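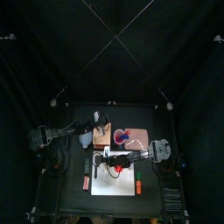
How does a robot learn to pick up a cup? You learned it when you were very small. You reached for the cup, you missed it, you dropped it, and one day you could hold it well. A robot arm can also learn, but first a person must show it what to do.

## Two ways of showing

The first way is to show **by hand**. The person switches the motors of the arm to a soft mode, so that the arm moves easily when you push it. Then the person holds the arm and guides it to the toy, closes the gripper, and guides it to the tray. It is a little like when a grown-up holds your hand to help you write your first letters.

The second way is **remote control**. The person does not touch the robot at all. In our workshop in Kuren we use a pair of small arms called Truduvari. When you bend a small arm at the elbow, the robot arm bends its elbow also. When you squeeze the handle, the gripper closes. The robot copies you almost at once, like a mirror that can pick things up.

## What does the robot remember?

While the person is showing, a computer writes down many numbers. How much is each joint bent? Is the gripper open or closed? Cameras save pictures at the same time, so the computer can connect what it *sees* with what the arm *does*.

One time of showing is called a **demonstration**. One demonstration is not enough. If the toy carrot always stands in the same place, the robot learns only this place. So we move the carrot a little, and we show again. For one simple task we usually make 100 demonstrations. Our biggest collection has 1247, and it was made in October by 3 people who took turns – their fingers were quite tired.

## Why are two arms harder?

Try to open a jar with one hand. With two arms a robot can hold a thing and work on it, but the arms must not bump into each other. The person who is showing has to think about both sides together.

## Try it at home

You need a friend, a scarf, a cup and a spoon.

1. Your friend is the robot and wears the scarf over the eyes.
2. Stand behind your friend and gently guide one arm to the spoon.
3. Help your friend to put the spoon in the cup.
4. Do it 7 times.
5. Now let your friend try alone.

Then move the cup a little to the side, and let the robot try again.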